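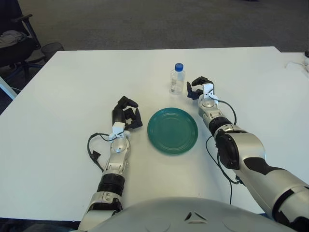 Water Use in the Prerville School Cafeteria
Leanne Heywood
Environmental Science, Final Project Report
5/7/19

Background

Prerville gets its tap water from the Crabtree reservoir, north of town. The reservoir was low for two summers in a row, and the town asked large buildings to report how much water they use each month. Our school sends in one number for the whole building. The number does not show which parts of the school use the most, so I decided to look at one part, the cafeteria.

I picked the cafeteria because it has its own water meter. The meter was put in when the kitchen was rebuilt and is on the wall behind the dry storage shelves. It had not been read on a regular schedule before this project.

Question

How much water does the cafeteria use on a school day, and how much of that goes to washing dishes?

My guess before I started was that cooking and dishwashing would be close to equal.

Method

I read the meter before the kitchen opened and again after it closed. I did this on eight school days. Maureen Bramwell, the kitchen manager, let me in both times and showed me how to read the dial. The last digit on the meter is tenths of a gallon, and I had to throw out my first reading because I wrote it down as whole gallons.

To find the dishwashing part, I also read the meter right before the first rack went into the machine and right after the last rack came out. The kitchen tries not to run other taps during that time, but the hand sink has to stay in use. I did not subtract the hand sink.

The drinking fountains in the cafeteria are on the main building line, so they are not part of these numbers. Bottled drinks sold at lunch are not included either.

Results

The average for one school day was 580 gallons. Of that, 343 gallons were used while the dish machine was running. The other 237 gallons went to cooking, rinsing vegetables, filling the steam table, mopping and everything else.

The highest day was a spaghetti day. The big pots have to be filled and drained more than once, and the trays need to soak before they go through the machine. The lowest day was a half day when the kitchen served only cold sandwiches and fruit.

There was one day when the dishwashing number was much higher than on the others. Mrs. Bramwell told me the pre-rinse sprayer had been left running in the sink while a delivery came in. I kept that day in the average. Taking it out would make the results look better than what happens in a real kitchen.

The pre-rinse sprayer

After that day I looked at the sprayer by itself. It is the hose with a handle that hangs over the sink next to the machine. I ran it into a marked bucket for one minute and did this three times. Then I asked the kitchen staff to write down when they turned it on and off during one lunch cleanup. It was on for a total of 51 minutes.

The handle has a clip that holds it open. With the clip on, the water keeps going while the person is loading a rack or scraping plates. I think this is the easiest place to save water in the kitchen.

Comparison with Serden

Serden Middle School is in the next town over and buys water from the same reservoir. They have 200 students eating lunch, which is fewer than we have. Their kitchen sent me a copy of their May meter sheet from last year. Their dish machine is newer and uses less water per rack, but their sheet does not separate dishwashing from the rest. I could not make a fair comparison and left their numbers out of the results.

Problems

Eight days is a short time. I also could not read the meter on the day of the band trip, when fewer students ate at school. The hand sink makes the dishwashing number a little too high. The sprayer log was done by three different people and one of them rounded to the nearest five minutes.

What I would recommend

Take the clip off the sprayer handle. Scrape trays into the bin before they get to the sink. Run the machine only with full racks. Have someone write down the meter reading once a week and keep the sheet on the clipboard by the kitchen door.

Mrs. Bramwell took the clip off on the last day of my readings. I would like to repeat the measurements in the fall with the clip off and see what changes.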